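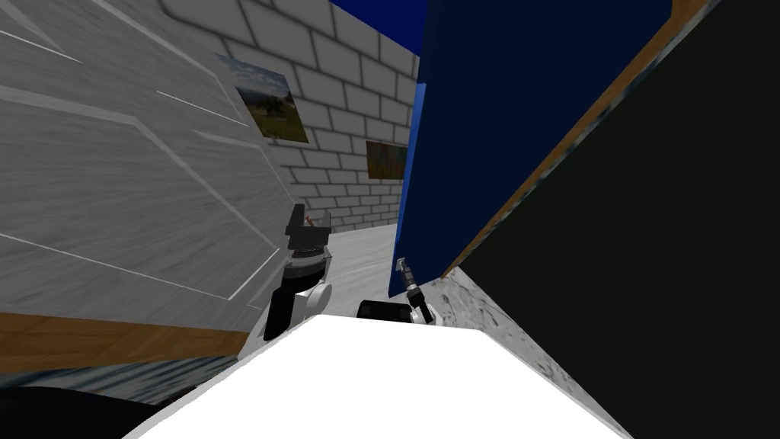
How long should a village bus timetable stay the same? At least a full school year, because people plan jobs and lessons around it.

Speaker notes, Burkville evening session
April - by the Goel timetable desk

Start with the old 20 timetable. Ask who still has the paper copy. Wait for hands.

The route ran Burkville to Felemville by way of Starnenton, and it changed four times in two years. Each change was small. Passengers stopped trusting the board at the stop and rang the office instead. We logged 333 calls in the last quarter before the freeze.

Slide 2. Explain the freeze. Same times, Monday to Saturday, no summer version. Drivers asked for longer at Starnenton and got three more minutes.

Slide 3. Calls fell to 95 in the same quarter a year on. Don't claim it was all the freeze - the new stop signs went up that spring as well.

Pause for questions here, not at the end. Someone will ask about Sundays. We have no Sunday money this year. Say so and move on.

Slide 4. The Felemville connection. The train leaves at 7.52 and the bus gets in at 7.44. Tight in winter. Mention the later bus.

Hand out the feedback cards before the last slide and collect them at the door.

12 shares - 3 comments

Related
Reading a stop sign in the dark
Goel fares: what changed
Starnenton shelter repairs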